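Padden is a puzzle video game designed by Roos Geerts and published by Posia. The player guides a ferry keeper through a flooded valley, opening and closing locks to move boats between villages. Music was written by Stepan Tkachuk.

The game has 9 chapters, each set on a different stretch of the river Marchuk. Water levels carry over from one chapter to the next, so an early mistake can close off a later route. 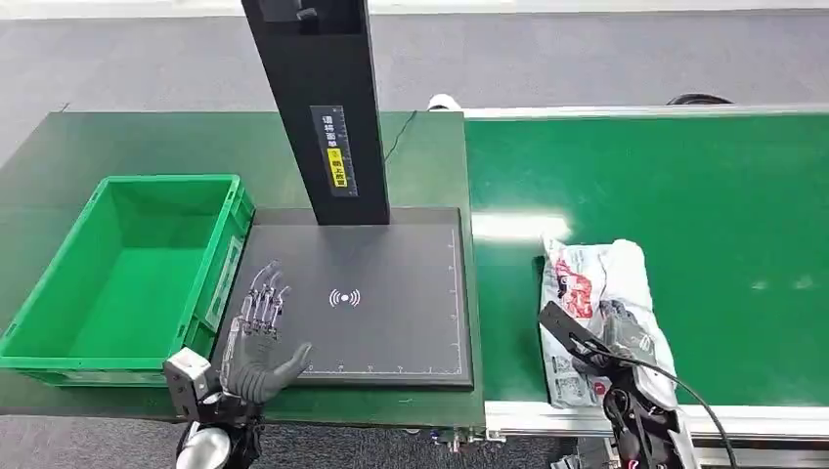
A two-player mode was added in August, in a free update named Wutach. It contains 300 short levels, sorted by difficulty into seven groups. Reviewers praised the water puzzles but found the map hard to read. Yanling Zou, who drew the original map, redesigned it for the console release.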